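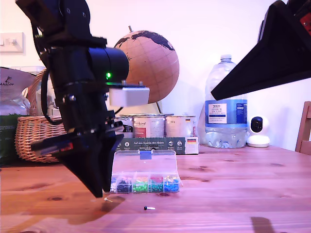 Informe de proyecto - Ruido en la biblioteca y hábitos de estudio
Grupo Mevside, asignatura de Métodos de Investigación

1. Qué queríamos saber

Si el ruido de la sala de abajo echa a la gente o si le da igual. La queja sale cada curso en los cuestionarios pero nadie lo había medido. Nosotros tampoco teníamos muy claro cómo, la verdad, y la primera semana se fue en discutir el método.

2. Método

Medidas con un sonómetro prestado por el departamento, en 3 puntos: entrada, mesas largas y la zona de ordenadores. Tres tandas por jornada (mañana, mediodía, tarde). Total 90 medidas válidas. Las de la primera tanda fuera, el aparato estaba mal calibrado.

Además encuesta en papel, 17 preguntas. Demasiadas. La gente dejaba en blanco las últimas, sobre todo las de escala. La próxima vez, la mitad.

Y entrevistas cortas, 16 en total, casi todas a estudiantes de primero y segundo. De máster no conseguimos a casi nadie, así que lo que decimos aquí no vale para ellos.

3. Resultados

- Mediodía es lo peor con diferencia. Coincide con el cambio de clases y la puerta de la entrada no para de abrirse.
- Las mesas largas, mejor de lo que esperabamos. Hay murmullo pero constante, y varios entrevistados dicen que lo prefieren al silencio total.
- Ordenadores: picos sueltos, sillas arrastrando, impresora.
- Lo que más molesta según la encuesta no es el volumen, son las conversaciones que se entienden. Eso el sonómetro no lo recoge.

Los que llevan auriculares contestan casi igual que los que no. No sabemos explicarlo, puede ser la muestra.

4. Problemas

La tabla de la tarde la pasamos dos veces a la hoja de cálculo y hubo que rehacer las medias. También perdimos tiempo con el horario de exámenes, que en enero cambia todo: la sala se llena y los datos ya no son comparables con los de noviembre. Los hemos dejado separados.

5. Propuestas

Fieltro en las patas de las sillas (barato). Mover la impresora al pasillo. Señalizar una zona donde se pueda hablar bajito, porque ahora mismo se habla en todas partes y en ninguna esta permitido.

Pendiente: repetir las medidas del mediodía con la puerta fija abierta, y pasar la encuesta corta en el segundo cuatrimestre.

Anexos: plantilla de la encuesta, tabla de medidas, guion de entrevista.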